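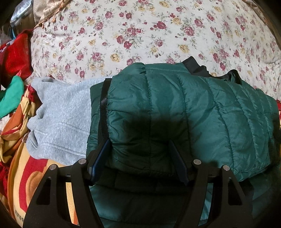
6. When a finger pad slips or lets go of thick clothing

This section came about because of a fault that caught several of us out, and we would like to spare you the same long afternoon. If you are using the Joteo hand-held gripper on shirts and pillowcases only, you may never meet it. Puffer jackets are another matter. The padding pushes back against the fingers the whole time you are squeezing, and if a pad has started to come away from its finger, a puffy quilted jacket will find the loose edge long before a T-shirt does.

What you will notice first is usually a small twist. You close the fingers on a nice fat fold, you lift, and one side of the fold creeps upward while the other stays put. After a few more lifts the pad itself may slide along the finger, and in the worst case the bare finger edge meets the fabric. Ikechukwu Isah tore the lining of his own winter coat this way in our first month of testing, and he has been very gracious in letting us mention it.

CAUTION: If you can see any bare edge on the inner face of either finger, stop work and put the gripper down. Do not test it against your hand. The closing force is stronger than it feels through the trigger.

To check and reseat the pads

1. Let go of the garment slowly, with the fingers still resting close to the bed or table. Dropping a heavy jacket from a height can tug a loose pad right off.

2. Switch off the recorder at the handle and wait for the light to go out.

3. Look at both dark blue pads from the side. Each one should lie flat against its finger along its whole length. A lifted corner counts as a failed pad, even if it presses back down when you push it.

4. Peel off a failed pad from the top. Take your time here. If it leaves old glue behind, rub the glue away with your thumb and a dry cloth. Please don't use nail polish remover or anything like it on the black plates.

5. Press the new pad on, starting at the base of the finger and working toward the tip, and hold it firmly for 18 seconds. Then leave the gripper alone for 9 minutes before closing it on anything. (We know. Go and make some coffee.)

6. Leave the silver screw caps on the side plates as they are. Several people have told us they tightened these while they were at it, and that makes the fingers close crooked, so the new pad wears on one side and you are back here within the week.

Note: Replacement pads are sold under the Wekness name as part 384. The older Semaan pads look much the same but are a touch thinner, and mixing one of each on the same gripper will bring the twisting straight back.

Going back to the jacket

Start with an easy fold near the middle, well away from zippers, and squeeze across the padding until the fold stops bulging outward. Keep straps and hanging loops out from between the fingers — a narrow strap is very good at working its way under the edge of a pad. If you are sorting a mixed pile, it also helps to pull the jacket a little clear of any soft sweatshirt lying beside it, or you may pick up both.

Lift a hand's width, hold for a slow breath, and lower again. Do this three times. If the fold stays level, carry on with your pile.

If it still twists after two new pads, the finger itself may be bent. Write to Paloma Strickland on the Ristwood repair desk with the date of your last pad change, and keep the gripper out of use until you hear from her.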